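Jotdale Shared Spaces Automation Project
Progress report, second period
Prepared by Divina Ambrosio for the Drellar Fund
Thu 11 February

1. Where the work stands

The grant pays for a code of practice covering two-armed robots that do cleaning work in rooms people also use: lounges, study rooms, small offices. The code has to be short enough for a site manager to read in one sitting, and every rule in it has to be something a person on site can check without special equipment.

At the end of the last period we had an outline and a list of open points. We now have a full draft, numbered 0.7, with 54 rules in four parts: before the task, during the task, stopping, and records. The draft was sent to the two partner sites in Jotdale and to the Chrysikopoulos office for review. Written comments are back from both sites. Comments from Chrysikopoulos have been promised but have not arrived, and section 5 explains what that does to the schedule.

We also ran 113 floor-cleaning sessions under the draft rules. The target in the grant agreement for this period was lower, so this item is complete. Renato Tagle scheduled the sessions and Florante Tolentino kept the stop log.

2. Changes to the draft rules

Most of the changes in this period came out of the sessions. The main ones are listed here with the rule numbers used in draft 0.7.

Rule 9 (floor check). The earlier wording said the floor must be "clear." Operators read this in different ways, and one of them spent half a morning moving furniture. The rule now says that cables, bags and chair legs inside the working area must be either moved or marked on the room sheet. A marked item is allowed to stay. The robot's base may not cross it.

Rule 14 (held tools). The draft used to treat a broom the same way as any other object in the gripper. A long-handled tool reaches well past the hand, and our keep-out distance was being measured from the hand. It is now measured from the far end of the tool at full reach. This was the most frequent cause of stops in October, and it dropped off after we changed the wording and retrained the operators.

Rule 15 (two tools at once). New. When both arms hold tools, the operator must treat the space between the arms as part of the working area, and no person may reach into it to fix a grip. The task is stopped first.

Rule 22 (emptying). New. When a dustpan is being emptied, the base must be still and the opening of the bin must be in the operator's view. If waste misses the bin, it is left until the emptying step has ended and is then handled as a new pickup.

Rule 31 (personal items). Bags, glasses, phones and toys left on tables and chairs are not to be moved by the robot. The first draft allowed it with permission. Both sites asked us to take that out, and we agreed.

Rule 40 (who may restart). Any person in the room may stop the robot. Only the named operator may restart it, and only after saying so out loud. Several operators found the spoken part awkward. We have kept it for now.

3. Stops and incidents

There were no injuries and no damage that needed to be reported under the agreement. The stop log has 290 entries. Most are short pauses by the operator for a lost or slipping grip. A smaller group are stops by other people in the room, which the code encourages and which we do not count against the operator.

Two entries were raised with the sites. In one, a person walked behind the robot during a sweep and was inside the keep-out distance before the operator saw them. In the other, a restart was made by someone who was not the named operator. The first led to a change in where the operator stands (rule 18). The second was a training matter and has been dealt with.

The log form itself needs work. Operators often left the "reason" box empty when they were busy. Florante has cut the form to one page, and the new version has been in use at both sites for the past three weeks.

4. Use of the rules during tasks

The sweep-and-empty task covers rules 9, 14, 15 and 22 in one run, so we used it for most of the operator checks. An operator passes when a second person, holding only the printed code, can follow each step and find the rule it falls under.
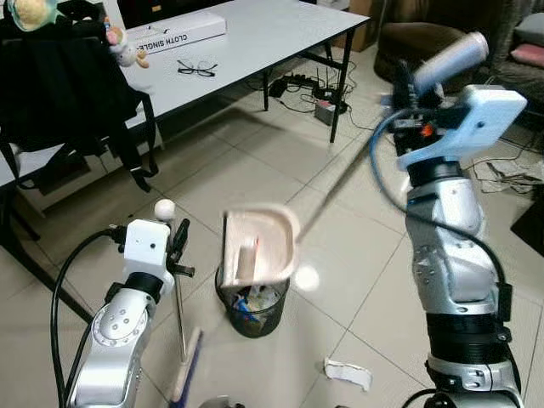

Arvid Björklund wrote in his comments on the draft that rule 22 is sound but asks too much of one operator. He would like the bin position fixed on the room sheet before the task begins, so that the operator has one less thing to watch while both hands of the machine are busy. He also thinks rules 14 and 15 should be merged.

We accept the first point and will add a bin position line to the room sheet. We would prefer to keep 14 and 15 apart. Single-tool tasks are common at the Jonora site, and operators there should not have to read past the two-tool material to find what applies to them.

5. Schedule and budget

Spending is in line with the plan. Printing came in under budget and operator training went over by a similar amount. Angelica Barredo will send the signed expense sheet separately.

The review by Chrysikopoulos is four weeks behind. If their comments come by the end of next month, draft 0.8 can still go to the sites on the planned date. If they come later, we propose sending out 0.8 without them and dealing with their points in 0.9. We need the fund's agreement to this change, in writing if possible.

6. Next period

Draft 0.8, with the changes to the room sheet.
A short operator card with the stopping rules only.
A second round of operator checks at the Jonora site.
A decision on the spoken restart in rule 40, after both sites have been asked again.

Questions on the stop log should go to Florante Tolentino, and all others to Divina Ambrosio.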